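Larkbridge County Office of Elections
Recount Procedures Manual
Section 6: Setting Up and Testing the Trester Tabulator for a Recount

6.1 Scope

This section applies to any recount ordered under the county rules, whether requested by a candidate or required by a close margin. It covers central-count tabulators only. Hand counts are covered in Section 7. The procedures below replace the version issued in May and take effect on Friday, September 20, 2019.

6.2 Before You Begin

Confirm that the following items are in the recount room:

- The signed recount order
- Sealed ballot containers for each precinct to be counted
- The Trester tabulator, with its power cord and paper tray
- The Palomino results printer and one unopened roll of paper
- The test deck of 50 marked ballots
- Form 18, Seal and Custody Record

CAUTION: Do not open any ballot container until the test in 6.4 has been passed and signed.

6.3 Setting Up the Tabulator

1. Place the tabulator on a level table at least three feet from the observer rail.

2. Compare the seal number on the memory compartment with the number on Form 18. If the two numbers differ, stop and notify the recount supervisor.

3. Connect the results printer, then the power cord. Turn on the printer first.

4. Turn on the tabulator and wait for the zero report to print. Every contest must show zero votes.

5. Have two election officers from different parties sign the zero report. Attach it to Form 18.

Note: Observers may read the zero report but may not handle it. If an observer asks for a copy, one is to be provided before counting starts.
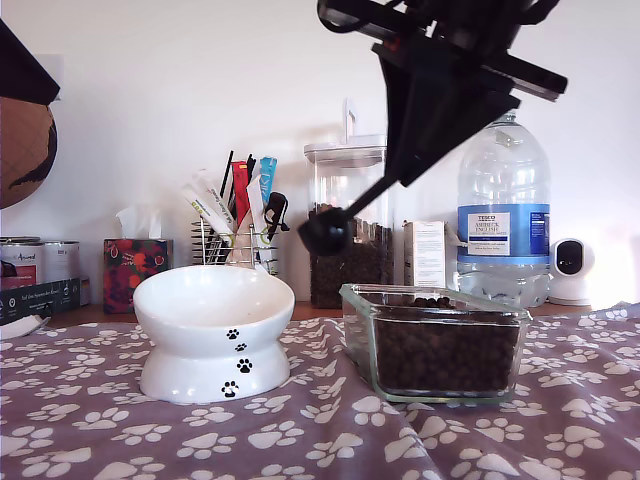 6.4 Running the Test Deck

1. Open the Vustik count software and select Recount, then Test.

2. Feed the test deck in the order supplied. The deck includes overvoted ballots, blank ballots and ballots with write-in marks.

3. Print the test results and compare them with the answer sheet sealed in the deck envelope. The totals must match exactly.

4. If they do not match, clean the read head and run the deck once more. A second failure removes the tabulator from service.

5. Clear the test totals and print a second zero report.

6.5 Counting Ballots

1. Open one precinct container at a time and record the seal number as it is broken.

2. Count the ballots by hand, without regard to votes, and enter the number on the batch slip. No batch may exceed 93 ballots.

3. Feed the batch. The ballot total on the screen must agree with the batch slip before the next batch is started.

4. Set aside any ballot the tabulator rejects - do not feed it a second time. Rejected ballots go to the review table, where voter intent is decided under Section 8.

5. When the precinct is complete, print its report, return all ballots to the container and apply a new seal.

CAUTION: Only blue or red pens are permitted at the counting tables. Black pens and pencils must be left outside the room.

6.6 Challenges by Observers

An observer may challenge a ballot by stating the reason aloud to the table officer. The officer writes the reason on Form 571 and clips the form to the ballot. Counting continues with the next ballot. Challenges to the tabulator itself are made to the recount supervisor in writing.

6.7 Ending the Session

Print the session report before turning off the tabulator. Seal the memory compartment, enter the new seal number on Form 18 and lock the room - two officers must be present until the door is secured.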